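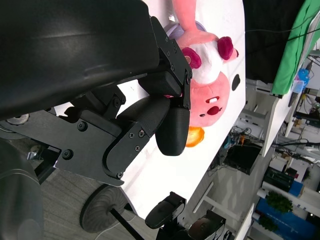 Pink plush toy, on its side on a white tabletop

From: Melina Galanis
To: textile-care list
Date: 16 Jan 2023
Subject: Re: Surface washing of filled toys, drying times

Gijs Vermeulen wrote:

> We are rewriting the cleaning sheet for the toy library at Cinstead and I
> would like to settle the part on filled toys before it is printed. The old
> sheet says "sponge with mild soap, rinse, air dry overnight". Two people
> here maintain that overnight is not enough for anything with a dense
> filling. One of them puts everything through the machine at 40 degrees
> and has had seams open at the neck.
>
> Questions:
> 1. Is there a drying time that can be printed without a page of exceptions?
> 2. Does anybody still use the Utitz detergent, and at what dilution?
> 3. What do you do with felt parts (mouths, teeth, feet)? Ours go furry.
>
> We have no tumble dryer. The drying room is unheated from November on.
>
> Gijs

Gijs,

Taking these in order.

1. I would not print a time. Print a test. We weigh each toy dry when it comes into stock and write the weight on the card. After cleaning it goes on the rack and is weighed again each morning. When it is within 2 grams of the card weight it goes back on the shelf. Small toys with loose polyester filling usually pass the next day if only the surface was wetted. The slow ones are those with a dense foam core, and anything with a bag of pellets in the base. I have had one of those take four days in a cool room with the window shut.

An ordinary kitchen scale is good enough provided it reads in single grams. Ours goes up to 2000 grams and I have never needed the top half of the range. Use the same scale each time. We swapped scales halfway through a batch once and had to start the cards again.

If the filling has been soaked right through, treat it as a different job. Squeeze it in a dry towel, change the towel, squeeze again, then stand it on open mesh and turn it morning and evening. A solid shelf leaves the underside wet long after the top feels dry. Touch is a poor guide in any case. Pile fabric feels dry well before the filling is.

Your unheated room is the real difficulty. At 18 degrees with a small fan our rack works well enough. At 12 degrees with still air it does not, and we had a musty smell in a whole shelf of bears before we moved the rack into the corridor. The fan matters more than I had expected. Point it along the rack, not straight at one toy.

2. We stopped using Utitz when the supplier changed the bottle size and have been on Brillel since. I can't give you a dilution for the old product that I would trust. For Brillel we follow the label for hand washing and use only the foam: whisk it up in a bowl, lift the foam with a soft brush, work it over the pile, then wipe off with a cloth wrung out in plain water. Two wipes, fresh water for the second. Residue attracts dirt, and most of the grey patches I see on returned toys are old soap.

On machine washing, the neck seams do not surprise me. A heavy wet head swings about in the drum and all the load goes on that one line of stitching. If your colleague will not give it up, a tight net bag and a slow spin will help, but check the neck beforehand and resew it if the stitches show when you pull gently.

3. Felt. First find out whether it is sewn or glued. Glued pieces should be kept as dry as you can manage, and I clean those with a barely damp cotton bud. Sewn pieces will stand the foam method but dab them, do not brush. The furriness comes from brushing. It can be trimmed with small curved scissors, once or twice at most before the piece gets thin.

Red felt next to white or pale felt needs a dye test. Press a damp white cloth on the red for a minute. If there is any colour on the cloth, leave that area alone. I have seen a pale pink snout ruined this way and there was nothing to be done for it.

Replacement felt: the Mosoti sheets are a fair match for thickness but the reds are too orange. I buy offcuts.

One thing missing from your draft – surface washing does nothing for moth. If your stock includes wool or mohair you will want a separate section on freezing. There was a long thread on bagging and freezer times before Christmas and I would link to that in place of repeating it.

I can send the card template if it is any use. It is a plain table with name, date in, dry weight, filling if known, and a column for repairs.

Melina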